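Robot takes on the travel chess set, and the dishes can wait

Flalthorpe, August

The household robot that folds the laundry, wipes the counter and finds the lid that goes with the container has been due shortly for most of our lives. While the public waits, a small project in Flalthorpe has been asking for something more modest. It would like a robot to put the pieces on a chessboard.

Playing chess is another matter, and machines dealt with that side of it some time ago. The Rellel project is interested in the part before the game, when somebody has to stand everything up in the right squares, and the part after it, when somebody has to find the other bishop. Computers have been beating people at chess for years and then leaving them to put the set away.

The work is paid for in part by Lambrechts, a rental firm that sends out boxes of games to vacation cottages, schools and the kind of office that has a games corner. The boxes come back. Each one has to be opened, and each game in it checked and made ready for the next customer, and the firm says this is the least popular job in the building by a good distance. Jigsaw puzzles are worse than chess, but the firm has been advised not to bring up jigsaw puzzles with robot people on a first visit.

The set chosen for the trial is a small magnetic one, the sort made for trains and back seats. The pieces are short and stand close together, and a gripper going in for one of them has neighbors to think about. 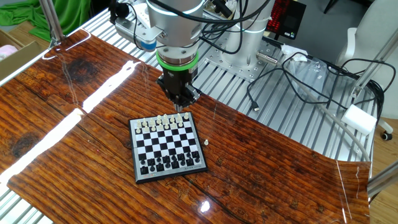

The gripper over the far side of the board, with one white pawn standing on the tabletop.

Bestia, the software that plans the arm's movements, gets its information from a camera and has to decide where a piece is, how to come down on it and when to let go. Letting go is the hard part, according to the project's August bulletin, which gives it a page and a half. A magnetic piece has opinions of its own when it comes close to the board, and it may jump the last bit of the way and arrive on a line between two squares. A person nudges it over with a fingertip without breaking off the conversation. Bestia has to look again, work out that the piece is neither here nor there, and start over.

The plan called for 3,000 placements. The bulletin reports 3,189, the extra ones being repeats after the table was bumped or the lights were changed. Lambrechts had asked that a full set be made ready in 300 seconds, a figure it got by watching its own staff on a slow afternoon and then being generous. The arm has met that target on some days and missed it on others. The bulletin includes a graph, which goes up, and a footnote to the graph, which is longer than the graph.

What the arm does well, it does very well. It doesn't mind pawns. Its aim in the middle of a row is as good at closing time as it was in the morning, and it has never wandered off to answer the phone. A warehouse worker who spent a shift at the next bench is quoted in the bulletin as saying that it was restful to sit beside, a bit like a fish tank.

What it does badly is anything that wasn't on the list. A piece lying on its side is a different problem from a piece standing up. So is a piece under another piece. In a rental box the pieces don't come back standing up. They come back in a bag, and in the box with the dominoes, and in one case that the firm still talks about, in a sock. For the trial, a person takes them out of the bag first, and the bulletin lists this step under "preparation."

That word does a lot of work in robot reports. It has also covered choosing the set, putting the board within reach, and telling the machine which end is which. Add the preparation to the 300 seconds and a fair-minded reader starts to wonder who is helping whom.

Flalthorpe's weekly chess evening was invited to have a look and came in good numbers. The players were polite. Several wanted to know why the arm didn't just sweep the pieces into a heap, since that was how they did it. One asked what it would do about a set with a missing knight and a bottle cap standing in for it, as used at the club for as long as anyone could remember. The project's answer was that the bottle cap would be treated as an unknown object and left alone. This was felt to be disrespectful to the bottle cap.
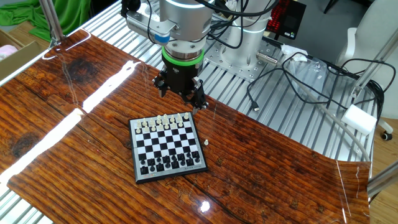 Could a robot like this clear up a family's games at home today?

Only if the family agreed to leave one known game in one known spot, standing up, with good light and no cat. The project says its results apply to a fixed bench and a single type of set, and it makes no claim about living rooms. It also points out that an arm of this kind needs a solid mount and clear space to swing in, and most people already have a coffee table there.

Lambrechts is looking at the matter from the shop floor, where things are a little more hopeful. A returns bench stays put. The same games come through over and over. If the chess sets could be done overnight, staff could give their days to the board games with small plastic food in them, which need judgment, and occasionally a toothbrush. The firm has 200 of the travel sets in circulation and considers that a sensible number to begin with. It would not say what the arm costs, beyond remarking that a person doing the same job also tells you when the box smells of soup.

There has been some discussion of whether a full setup is even the right chore. Renters don't need the pieces standing in their rows when the box arrives, and the rows wouldn't survive the delivery van anyway. The point of standing them up is to see at a glance whether one is missing. A simpler machine could weigh the bag. This was raised at a meeting in the spring, and the bulletin records that it was "noted with interest," after which the meeting moved on to cable management.

In defense of doing it the long way, setting out a board is a decent stand-in for a great many other dull jobs. Putting bottles back on a shelf is much the same thing at a bigger size, and so is loading a tray of parts, or returning the spice jars to the rack in an order that someone in the house cares about. If a gripper can go in among close neighbors, hold one item and leave the rest alone, it has learned something a kitchen would value. Most of us have knocked over the vinegar going for the oil.

The corners have turned out to be a good test. There are fewer neighbors to hit at the end of a row, and yet the corner is where the arm is at its most careful, because the reach is different and the view of the square is different too. Visitors tend to lean in at this stage. The bulletin asks them not to. 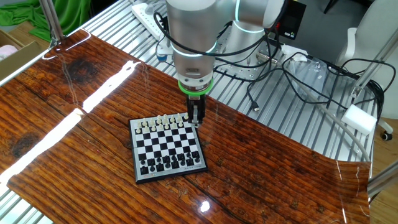 What happens next

The project will move on to pieces that start out lying down. After that comes the bag, which everyone involved speaks of in a lower voice. A second type of set, wooden and without magnets, has been bought and is waiting in a cupboard. Its pieces won't jump, which is good news, and they will fall over, which is not.

Rellel's household side is still mostly on paper. A survey of local residents asked which chore they would hand to a machine first. Chess came nowhere, as might be expected, and the answers were led by the bathroom, followed by the thing under the sink. A fair number of people wrote in "school lunches" and underlined it. The project has thanked them and says the replies will shape its thinking, though it has not bought a sink.

Lambrechts expects to decide after the next round whether to give the arm a permanent place at the returns bench. Staff there have been told their jobs are safe, and from their comments in the bulletin this was received with mixed feelings by the ones on jigsaw duty.

The chess evening has asked whether it might borrow the arm for its annual supper, where it would set up the boards while members ate. The request is being considered. The club would need to supply a sturdy table, steady lighting and a person to take the pieces out of the bag.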